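I bought the Foron padlock in October because the hardware store had it in a bin for $5, and because my old Breathnach finally quit opening. The package promised "serious security." For five bucks? I doubt it.

My storage locker holds a box of tax papers and a fan, so serious security may be more than I need. Still, I wanted to know whether the thing would open smoothly more than twice. Online reviews were useless. There were 1223 of them, nearly all five stars, and the ones I read sounded like the same cousin wrote them.

The small ones are fiddly. The shackle is where I'd look first: if it wiggles before you've even locked it, put it back in the bin. A Prasent costs $68 and I'm not convinced you get $63 more lock.
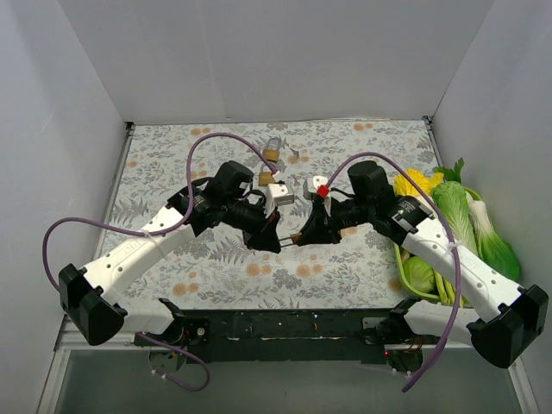
*Small padlock, flowered cloth.*

I'm keeping the receipt until spring.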